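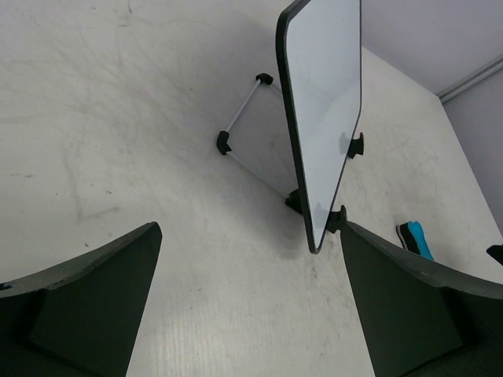
Hatice Bozkurt wants to know whether the Salura will clean her whiteboards or only look at them thoughtfully. It will clean them, within limits, and the limits are most of this page.

What do I get in the kit?

One arm, one two-finger gripper with a wrist camera, a power supply, a clamp for the table edge, and a cable that is always a little shorter than you would like. The Bernus software comes as a download. You supply the table, the computer and whatever you want picked up.

What can it do on the first day?

Pick up a small thing and put it down somewhere else. The starter tasks all use ordinary desk items: a tabletop whiteboard, an eraser, a marker, a cup. If you were hoping for laundry, please keep your current arrangement.

Is wiping a board harder than it looks?

Yes. The arm has to find the eraser, take it by the sides, press hard enough to wipe and stop before it shoves the board across the table. A small board on a stand will slide or tip if pushed. Start with the force setting at 10 and go up one step at a time.

Does a shiny surface confuse the camera?

It can. A glossy board picks up reflections of whatever is next to it, and the software sometimes takes a reflection of a hook for a second hook. Turn the board a little or move the lamp. Teaching it a few extra positions also helps, and costs you only an afternoon.

Why does the camera see so much of the fingers?

The camera needs to know where the fingers are in relation to the thing they are about to grab. You get used to it. Please don't move the camera to get a nicer view. You will have to calibrate again, and the view won't be that much nicer.

Do I need a clean, perfect tabletop?

No. Scratches and scuffs are fine. A pale surface with a few marks on it often works better than a spotless one, which gives the camera very little to go on. Glass tables are another matter. We have tried, and we would like not to discuss it.

How many demonstrations does a new task need?

Plan on 47 for something simple that stays in one place. Wiping takes more. The software stores up to 3000 before it asks you to delete some, and it asks politely twice.

The arm stopped and shows code 1078. Is it broken?

Probably not. That code means a finger met something it didn't expect, usually the table. Press the gray button, lift the arm by hand and run the home routine. If the code comes back three times in a row, write to us.

Can I use fingers from another maker?

Flusto fingers fit with the adapter plate. Güler fingers fit if you are stubborn and own a file, and the warranty takes no interest in the result.

Who answers support mail?

Erdal Duman, on working days. Send the log file with your first message, or his reply will be a request for the log file.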